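Interim progress report, breakfast service and morning visits
Prepared by Pendo Odera for Damian Eder, grants desk, Riedl Fund
15 Oct 2019

Damian – short version first as promised. Service is running, spending is under budget, the recruiting is behind. Detail below, sorry for the order, written between two calls.

Where we are

884 breakfasts delivered since the February start. 31 people on the regular list, most of them living alone, most over eighty. Two routes, north and south. South route was meant to open in the spring and opened late, the van lease with Brikero took longer than they told us it would. Paperwork all done now, copy went to you with the last invoice.

Menu still plain on purpose. Bread, eggs, tea, fruit where people want it. Mechthild Ruchti redid the diet sheets so the low salt people and the diabetics are flagged at the top and not on page two, where drivers were missing them.

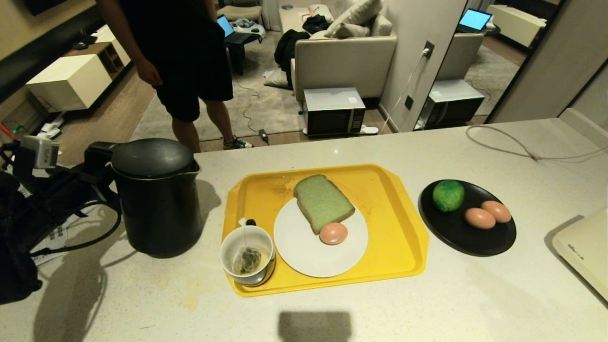 Food costs came in lower than planned, mainly down to buying eggs and bread through Skerico on a standing order. Fuel went the other way. Net we are slightly under for the period and would like to carry the difference over to driver training, if your rules allow. Please confirm in writing, our auditor asks every time.

Missed visits: five. Three were van trouble, one a wrong address, one a client who was in hospital and we had not been told. For the last one we now have a contact at the ward desk who calls us befor discharge. Too early to say how well it works.

What clients tell us

Vaida Sepp did the phone round again. People like the visit more than the food, same as last time. Main complaint is the delivery window, too wide. Several asked for a call when the driver is near. We tried it on the north route and it adds time but the drivers are for it, so south will follow once the second phone arrives.

Two clients left the list, both moved in with family. Waiting list is short but growing – mostly referals from the clinic.

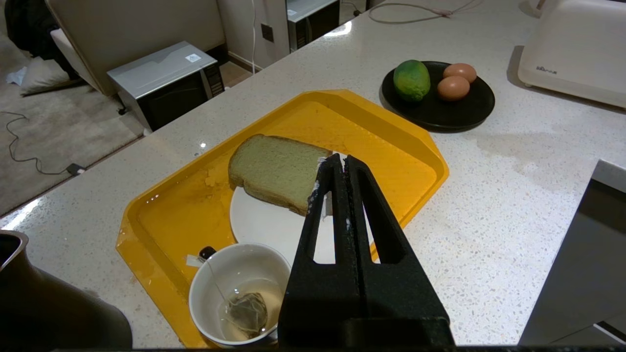
Breakfast tray, Zinel Neighborhood Services

Staffing. Engelbert Kuster has taken over scheduling, big relief. Still short on early drivers. We put up notices at the library and both churches, got plenty of interest for afternoons, which does not help us. Will try the college next. Background checks are slow and we lose people while they wait.

Training day held, good turnout. Covered food handling, lifting, what to do when no one answers the door. The door part needs more time next round, lots of questions and we ran over.
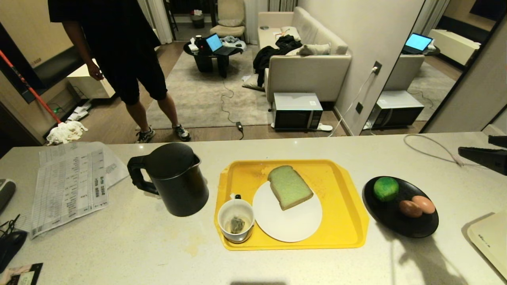 Next Period

– Near-arrival calls on the south route
– Early drivers, at least enough to cover sick days
– Renew the Skerico order before the price changes
– Shorter delivery window, Engelbert is redrawing both routes
– Client survey on paper for those who don't do phone

Risks: winter roads, and the van lease, which has no backup vehicle in it. Asked Brikero for a quote, nothing yet. Will forward when it comes.

Need from you: the carry-over answer, and the new reporting form if there is one. Receipts follow seperately.

Pendo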